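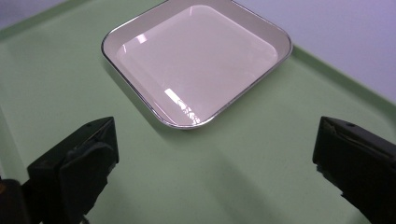

## How two sites covered the Chae trial

Project report, Media and Courts unit. Final version (mostly).

### What we wanted to find out

Does a gossip site cover a trial differently from a regular local news site, and if so where does it show. Headlines? Quotes? The order stuff gets told in? Our guess going in was headlines. We were partly right.

The case: the fraud trial of the former bookkeeper of Chae, a catering company in Grilmont. Accused of paying fake invoices for years, and spending the money on cruises and a boat. The trial ran two weeks in November. It got way more coverage than a bookkeeping case usually gets, pretty clearly on account of the boat.

Two sites:

- **Skavach** - celebrity and scandal blog, does a lot of courtroom stuff
- **Brarora** - local news site, covers Grilmont and the county

### What we did

Saved every story from both sites from opening statements to the day after the verdict. 45 from Skavach, 38 from Brarora. Also saved the comments under the Skavach stories, 813 in all after taking out spam. Brarora has comments turned off for court stories so no comparison there. We knew that before starting and should of planned around it.

Each story got read by two of us separately, then we compared notes. We marked:

1. Was the word "alleged" or "accused" (or similar) in the headline
2. Who is quoted first, prosecution or defense
3. Is there anything about looks, clothes, dating life
4. Does the story say what happens next in court

When we disagreed we talked it out. Took forever for item 3. Is "walked in wearing sunglasses" about looks? We said yes.

### What we found

**Headlines.** Big difference, as expected. Brarora nearly always had "accused" or "charged" somewhere. Skavach almost never did before the verdict. Their favorite was the nickname, "Cruise Queen", which shows up from the first day and never goes away. Nickname does the same job as saying guilty without saying it. Calling somebody that on day one kind of settles the question.

Also a lot of question mark headlines. "Did the Boss Know?" type of thing. The story under that one didn't have anything on whether the boss knew.

**Who gets quoted first.** This is the one that surprised us. Both sites led with the prosecution most of the time. Brarora was only a little more balanced. Part of it is just the calendar, the prosecution goes first, so the first week is all their witnesses. But it stayed that way in week two when the defense was up. Brarora would run the cross-examination above the actual testimony.

So the careful site was careful in the headline and less careful underneath. A reader who skims gets a fair picture from Brarora and a reader who finishes gets a more lopsided one. We did not expect that.

**Looks and personal life.** Skavach all the time. Sunglasses, hair, an ex-husband who wasn't a witness and has no link to the case. Brarora had it in a couple of stories, once as a photo caption.

**What happens next.** Brarora good at this. Skavach skipped it unless there was a cliffhanger.

### The comments

We did not code all of the comments, ran out of time. Took 200 at random and sorted them by whether they treated the verdict as already decided. Most did, even the ones posted in the first few days. Some people were joking, hard to sort, we put jokes in their own pile. There was a small group who kept asking what the invoices actually said, and nobody answered them. The invoices were in Brarora on day three.

Can't say the headlines caused the comments. People who read Skavach might just be people who talk like that.

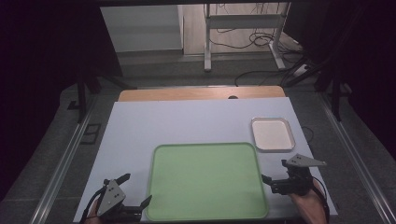 *Light green tray and smaller white tray, both empty.*

### Problems

- Only one trial. A funny one too, with a boat. A violent case would probaly look different.
- Skavach changes headlines after posting. We saved stories in the evening so we have the evening version. Morning ones are gone.
- Three of their stories were the same text with a new top. We kept them as separate, could argue either way.
- We never sat in court, so we can't say if either site got the testimony right. The transcript costs money by the page and we didn't have it.

### If we did it again

Save headlines at 9 am and again at night. Pick two sites that both have comments. Decide the sunglasses question before starting. Also look at the week after: the verdict was guilty on some counts and not on others, and Skavach ran one short item on the split and moved on to a divorce.

### Who did what

Everybody read stories. Two people on comments, one on the spreadsheet, write-up shared. The spreadsheet is in the class folder, second tab is the good one, ignore the first.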